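Skalton Ensemble to Release "Skevent," a Recording for Bansuri, Cello and Prepared Piano

SKADMONT — The Skalton Ensemble will release its second full-length recording, "Skevent," in August. The album contains 31 short pieces for bansuri, cello and prepared piano, all of them developed from a single evening raga and recorded over two winters in the former grain exchange at Skadmont. It will be issued on compact disc, on double vinyl and as a download by Chaturvedi Records.

The music was composed by Jyoti Rawat, who founded the ensemble and has directed it since its first season. Ms. Rawat plays bansuri on every track. The written material for each piece fits on one sheet of paper and gives the players a melodic outline, a set of permitted tones and a point at which they must stop. Everything else was decided in performance, and no piece was edited together from more than one take.

"I wanted the players to know where the floor was and then forget about it," said Ms. Rawat. "On our first record we rehearsed until we agreed. For this one we rehearsed until we could disagree in tempo. Some of the pieces I like best are the ones where the cello goes somewhere I had not planned and the piano declines to follow."

The grain exchange was chosen for its long, even decay, which the ensemble had come to know through its annual winter concerts there. Recording took place at night, when street traffic was lightest. The piano, a nine-foot concert instrument on loan to the hall, was prepared with felt strips, rubber wedges and a length of brass chain laid across the lower strings. A chart of the preparations is printed in the album booklet for performers who may wish to present the works themselves.

The pieces are grouped into four sets, titled "Lamp," "Orchard," "Ferry" and "Salt." They range from under one minute to just over seven. "Orchard," the longest of the sets, was first heard as a work in progress at the Skadmont winter series and has since been revised, with a new closing piece for solo cello. 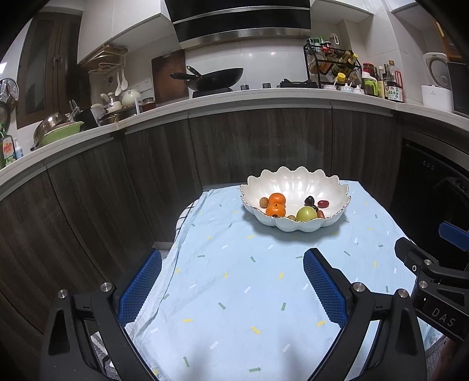 Fruit in a gold-rimmed lotus bowl.

The vinyl edition will be limited to 1,394 numbered copies and pressed at 45 revolutions per minute. Each set occupies one side. The compact disc edition includes a 24-page booklet with an essay by Ms. Rawat on the relationship between the evening ragas and the European nocturne, together with reproductions of several of the single-sheet scores. The full set of scores will be sold separately by Chaturvedi Records later in the season.

The ensemble will introduce the album with a concert at the grain exchange on a Tuesday evening in August, beginning at 7:30 p.m. Doors open at 6:45 p.m. The program will present "Lamp" and "Ferry" complete, followed after an intermission by an unaccompanied bansuri recital. Late arrivals will be seated between sets only. The concert will be performed without amplification, and patrons with hearing assistance needs are asked to contact the box office when booking — a small number of seats close to the players will be held for this purpose.

A public talk on improvising within a fixed melodic frame will be given by Ms. Rawat in the hall's upper room at 5:15 p.m. on the day of the concert. Admission to the talk is free with a concert ticket. Students may purchase concert tickets at half price on presentation of a valid card.

About the Skalton Ensemble
The Skalton Ensemble is a chamber group devoted to new music that draws on North Indian classical practice and free improvisation. Its first recording, also issued by Chaturvedi Records, was made with the same three instruments. The ensemble performs each winter in Skadmont and offers workshops for amateur and student musicians.

About Chaturvedi Records
Chaturvedi Records is an independent label for acoustic and improvised music. Its archive of concert tapes, open to researchers by appointment, holds 1,872 reels.

Review copies and interview requests: Press Office, Chaturvedi Records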